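Istthorpe Town Hall, polling place inspection, November
Walkthrough checklist w/ comments
Filled in by: Miroslava Mikuš
Second reader: Dušan Kratochvíl

OUTSIDE

Accessible parking marked: yes. Paint faded, still readable.
Ramp: OK. Handrail loose at the bottom bolt, told the town.
Campaign sign line: measured from the side door, should be from the main door. Redo before Tuesday.
Sokol yard signs on the strip by the mailbox. Inside the line whichever door you use. Asked the campaign to move them, no answer yet.
Outside lighting: not checked, was there at noon.

VOTER LINE AND CHECK-IN

Line route taped on floor: partly. Ran out of tape.
Check-in tables: 2, split A-K and L-Z. Last time L-Z backed up badly. Suggest A-L.
Poll books charged: yes. Kunanix chargers labeled, spare cord in the blue tote.
Paper backup of the voter list: NOT THERE. County says it comes with the ballots. Get that in writting.
Sample ballot posted: yes, but it's the Jirnbridge one. Wrong school board race. Taken down.

BALLOTS AND EQUIPMENT

Ballots ordered: 600. See comment below.
Privacy booths: one wobbles. Shim it or swap it.
Scanner test deck run: yes, zero report printed and signed.
Seal numbers logged: yes, both of us.
Accessible machine: audio works, screen works, headphones missing foam.
Provisional envelopes: 20. Fine for a primary, thin for this one with the rent control question on the ballot.

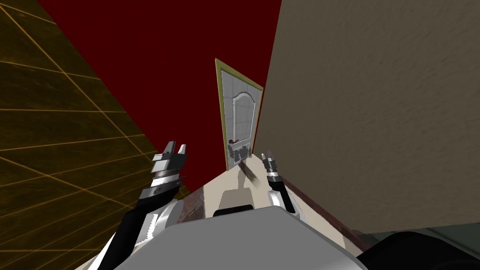

Dušan Kratochvíl: I would not sign off on 600. The rent question is going to bring out people who skipped the last three elections, and Jirnbridge ran short at suppertime on a lot less than this. Ask for more now. Also 20 provisionals won't last till 5 pm if the new apartments on the east side show up unregistered at that address.

Agree, changing both lines to FAIL until county confirms. Left a message with the clerk.

PEOPLE

Poll workers confirmed: all but one for the evening shift.
Training done: yes, except the late add. 30 min refresher before we open.
Observer area: chairs set too close to the booths. Moved back.
Language help sheet: Spanish yes, others on order.

CLOSING

Chain of custody form: old version in the binder. Replace.
Transport bag: zipper sticks, usable.
Phone number for results call-in: tested, rings thru.

Still open: sign line, paper list, correct sample ballot, more ballots, more provisionals, tape.
Recheck Monday night or early Tuesday, whichever the hall will unlock for. MM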